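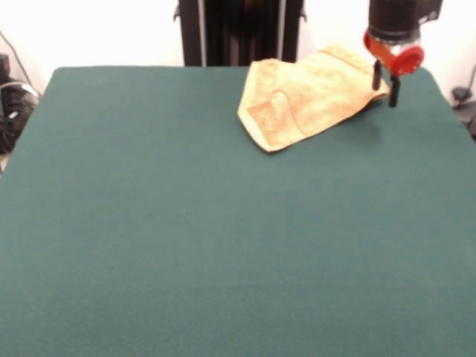
Can I wash the felt cover in a machine?

Cold wash, gentle cycle, on its own, then flat or over a rail to dry. Don't tumble it. Heat shrinks felt and the corners will pull up and you'll never get them down again.

Mendari Felt Table Cover
Sold by Masari, laundry and linen room supplies

Dark teal green. Plain, no print, no seam across the top. Rounded corners. For folding tables, sorting tables, ironing rooms, sewing, wrapping, anything where cloth gets put down and picked up all day.

In stock. 3,000 made in the current run, 1,541 left as of this update. Next run not before February.

What it's for

Folding towels on a bare hard table is annoying. They slide. You pull one edge straight and the other edge comes with it. Felt holds the bottom layer where you put it so you can work on the top one. Thats the whole idea really.

Works best with terry. The loops catch the felt a little, enough to stay, not enough to stick. Bath towels, hand towels, face cloths, kitchen terry. Also good with cotton sheets and pillowcases. Fine with T-shirts. Less good with fleece, which grabs too hard and sheds, see below.

Dark green was picked for light linen. White, cream, yellow, peach, the usual hotel and spa colors all show up well on it and you can find the hem fast. A decorative band near the end of a towel shows too, handy if you fold band-out. If you mostly handle navy or black towels, order the light gray instead.

What you get

One cover, rolled, not folded (folded felt gets a crease that takes days to drop out)
One elastic cord, already in the channel
Four corner clips
Care slip

Table not included. Towels not included. We do get asked.

Sizes

Small, for a card table or a narrow side bench
Medium, for a standard folding table
Large, for two tables pushed together the long way
Cut to order, see further down

Measure the top AND the drop you want at the sides. The drop is the bit people forget. The cover needs enough to go over the edge and tuck under, otherwise the clips have nothing to bite on. If you're between sizes go up. Extra tucks away, short doesn't stretch.

Corners are cut round. They sit fine on a square table but you'll have a small gap under each one. Doesn't matter in use. If it bothers you, tell us when ordering and we'll leave them square, no extra charge, adds some days.

Colors

Dark teal green (most of what we sell)
Light gray
Brown
Dark red
Off-white, which we'd only suggest for sewing rooms, marks show

Five colors, all the same felt, all the same price. Dye lots vary. Two green covers bought a year apart might not match side by side, so buy them together if they're going on tables in the same row. Color also looks different depending on the light. Same cover can look bluer near the middle and darker at the back if your lamp is over the front half.

Fitting it

Clear the table and wipe it down. Grit under felt turns into a bump and then into a hole.
Unroll with the smooth side up. The underside is slightly rougher, you can tell with your palm.
Let it lie for an hour before you clip anything. Overnight if it's been in a cold truck.
Center it, far side first, then the near side, then the ends.
Pull the cord until it's snug. Snug, not drum tight. Too tight and the edges curl.
Clips go on last, one at each corner, under the top.

No glue. No staples please, we can't take back a cover with staple holes.

Folding towels on it, a quick way

For new starters mostly. Experienced people will have their own way and should keep it.

Work one towel at a time. Keep the pile off to one side, a basket or a cart, not on the cover. A heap on the table ends up under the towel you're folding.

Towel out of the pile is always a lump. Don't try to fold the lump. Find a corner first, any corner. Lay that corner flat on the felt and leave it. It'll stay. Then run your hand along the edge to the next corner and lay that one down. Now you've got a side. Everything after that is easy.

If you've got a woven band near the hem, use it as your line. It runs across the towel so when the band is straight to the table edge the towel is straight too.

Pull from the corners, not the middle. Pulling from the middle makes an arch, one layer rides up over the other and you get a curved ridge. If that happens lift the top layer clean off and put it down again. Don't try to push it flat, on felt it won't slide. That's the one downside of felt and its worth knowing.

Half the long way. Flatten with your forearm. Thirds the short way. Turn it so the fold faces out. Done, next.

Thick bath sheets: fold in half on the table, then do the last fold off the front edge so the weight helps you.

Face cloths: don't bother laying them out one by one. Stack flat, square the stack, fold in half if you must.

Keeping it clean

Lint. There will be lint. Terry sheds, especially new terry in its first washes, and on dark green you'll see all of it. Stiff brush at the end of the day, always the same direction. A lint roller is ok on a small cover, gets expensive on a large one. Vacuum with the upholstery head once a week in a busy room.

Spills: blot, don't rub. Cold water, plain. Let it dry before you put linen back on.
Bleach will take the color out. Even a towel that hasn't been rinsed right can leave a pale spot.
Fabric softener does nothing for felt. Leave it out.
Iron on the back only, low, with a cloth between. Never stand a hot iron on it. This is not an ironing pad.
Damp towels: a few is fine. If you fold damp all day get the backed version (below) or the moisture goes through to the table top.

Color can transfer the first week. Run a white cloth over the whole surface before you put good linen on it. If the cloth picks up green, wash the cover once by itself and test again.

Versions

Plain. Single layer felt. The one most people want.

Backed. Same felt with a thin waterproof layer under. Heavier, doesn't drape as nicely, corners need a bit more pulling. Hand wash only. Good for pool and gym laundries.

Zulu pad. A soft underlay that goes beneath the plain cover. Takes the knock out of a hard table, nice if you lean on your wrists. Sold separate, cut it with scissors to fit. Don't use it under the backed version, it slides.

Towels

We also carry the Gider terry line and people buying covers tend to want a few to try out. Cotton terry, woven band near the end, hemmed all round. Cream, pale yellow, peach, white. Bath and hand sizes. The yellows warm up a lot in the folds, so a pale towel can look almost orange where it's creased. Same towel, it's not a bad batch! Lay it flat before you send it back to us.

Wash before first use. They come up softer and fluffier after a couple of goes and they fold thicker too, so don't set your shelf heights from a brand new one.

Cut to order

Send length, width, drop, corner style. Inches please. Measure twice, we cut once and we can't take it back if the number was wrong. A sketch helps for odd shapes, a photo of a sketch is fine. L-shaped tables: order two pieces, butt them up. We tried a one piece L and it never lay flat at the inside corner.

Allow 5 working days on top of normal shipping.

Wear

In a home laundry it will outlast the table. In a working linen room the front edge goes first, where people lean and drag. Turn the cover end for end every couple of months and you'll even that out. Pilling is normal, shave it with a fabric shaver, light hand. A hole smaller than a coin can be patched from the back, we'll send a scrap in your color if you ask, just the postage.

Guarantee 18 months on seams, cord and clips. Not on stains, not on burns, not on cats.

Shipping and returns

Orders in before noon go out the same day. After noon, next working day. Rolled covers ship in a long tube, so somebody needs to be there to take it or have a safe spot for it. Large ones are awkward for one person on stairs.

Returns unused, rolled, in the tube. If you've thrown the tube away call first, don't fold it into a box. Cut to order can't come back unless we got it wrong.

Spare parts

Elastic cord, by the length
Corner clips, bag of four
Clip, heavy type, for thick table tops
Brush, stiff
Felt scraps, by color, say which

Clips are the same across all the sizes. The old screw-on clips have been dropped, the new ones fit the old covers fine.

Orders and stock questions through the form. Put the color and size in the first line, saves us writing back to ask.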